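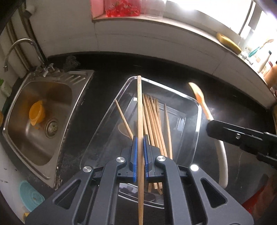 Unit 4: Hand-Held Grippers for Demonstration Recording

Course handout, Berngate Shared Workshop, home robotics series
Notes prepared by Orathai Phetsri

4.1 Scope

This unit covers the build and setup of the hand-held gripper pair. The same finger geometry is used later on the Drinard arm, so errors made now carry over to Unit 6. Bring the parts bag from Unit 3 and a small hex driver set. The camera mount must already be fitted and tightened.

4.2 Linkage

Each gripper has two arms, and each arm turns on pivot screws. The arms close toward the center line when the trigger is pulled. Fit the screws finger-tight first, cycle the trigger several times, then tighten until side play is gone and the arms still fall open under the return spring. An overtightened pivot gives a jerky closing motion that shows up in the recorded width signal as steps.

Put thread locker on the outer pivots only. The inner pivots have to come out again when the pads are changed.

4.3 Finger pads

The blue pads are cast in a soft compound and bonded to the fingertips. The black flat jaw is the alternative. Typical use:

Blue pads: thin or round stock, such as a chopstick held upright
Black flat jaw: flat stock and handles, such as a wooden spatula

Check that the pads meet along their full length when closed. If they touch first at the tip, the object will rotate in the grip. Shim the base of the pad with paper until contact is even. Samran Sriwong's earlier sheet said to sand the pad instead; do not do this, as it leaves a slick surface.

4.4 Width calibration

Close the gripper fully and record the encoder reading. Open it fully and record the second reading. On the reference unit these are 277 and 3000. Yours will differ. Enter both values in the Gurketis settings file under the correct side. Swapping left and right is the most common fault in this unit, and the software does not catch it.

Repeat the closed reading after the pads have been changed.

4.5 Practice task: kitchen counter

The task is to take one chopstick from a clear tray, hold it upright between the pads, and return it. The second gripper holds the spatula throughout. Procedure:

1. Set the tray on the counter within reach of both grippers.
2. Start the recorder and wait for the tone.
3. Close on a single chopstick. Do not drag the bundle.
4. Bring it upright and hold for a slow count of four.
5. Lower it, open the gripper, and stop the recorder.

Leave ordinary kitchen items where they are. Clear plastic and polished metal are both hard for the tracking software, and daylight from a window makes them harder. Fix the exposure before the first take. If tracking is lost near the sink, turn the tray and record again; do not edit the track by hand.

4.6 Known faults

Error 401 at startup: the encoder cable is not seated. Push it in until the latch clicks.
Chopstick slips downward: wipe the pads with a damp cloth and let them dry.
Gripper does not open fully: check for glue on the inside of the arms.
Width signal drifts: repeat 4.4, then look for a loose magnet.

4.7 To hand in

One calibration file per gripper, one set of takes from 4.5, and a note of any shims fitted. Upload to the Ruangrit folder. Questions on the linkage go to Nicanor Marín, and questions on the recorder go to Panya Thongdee.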